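Pellel Studio Workshop — Production Notebook
Entry: September, opened 9:40 a.m.
Kept by Rozália Hegyi, format development

Purpose of entry: to record the results of the second run-through of the talent format (working title "Flotbridge") and the changes agreed with the technical group before the semifinal rehearsal.

Running order. The run-through used 12 acts, as planned. Total time from opening titles to the closing announcement was 18 minutes over the slot. Most of the excess came from changeovers between acts and from the judges' remarks, which had no time limit in this version. Preben Ragnarsson kept the stopwatch log, and his sheets are filed behind this page. The two longest changeovers both followed acts with floor equipment.

Agreed: acts with floor equipment will not be placed back to back. The order is to be redrawn before the next session, with a singer or a comedy act between any two groups that need the stage cleared.

Voting test. The Cokex voting system was tested with staff and invited audience members. A total of 2822 votes were logged in the test window. The count on the studio screen lagged behind the count at the desk, and the host read out a ranking that had already changed. The desk figure is to be treated as the only valid one. The host will receive it on a card, signed by the adjudicator, and the screen will show no ranking until the card has been read.

One question remains open. If two finalists tie, the present rules send the decision to the judges, but they do not say whether the judges vote in public. I have asked for a written ruling. My own preference is for an open vote on stage.

Sound. The Sipos desk performed without fault after the morning restart. Radio microphone 3 dropped out during the dance group's spoken introduction and again in the interview after the act. Preben suspects the belt pack, as the handset and receiver both passed their checks. The pack has been tagged and withdrawn. Dance acts will record their introductions in advance until a replacement is fitted.

Judges. Remarks will be limited to one judge per act in the early rounds, in rotation. All judges will speak in the final. The panel accepted this with some reluctance, and the point may come up again — see my note on the first run-through, where the same objection was raised.
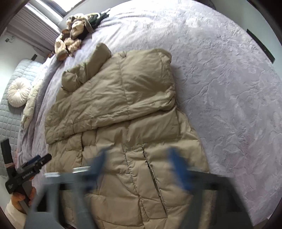 Elimination segment. The pause before the result is too long. It was written for a larger hall with a live band, and without music it lost the room. We will cut it by half and bring the lights down on the finalists one at a time. The exit interview moves to the side stage so that the crew can begin clearing at once.

Outstanding:
Revised running order — Hegyi
Replacement belt pack, microphone 3 — Ragnarsson
Written ruling on tied votes — awaited from the legal office
Reprint of host cards with a space for the adjudicator's signature

Entry closed 4:15 p.m. Next run-through to use the full audience seating plan.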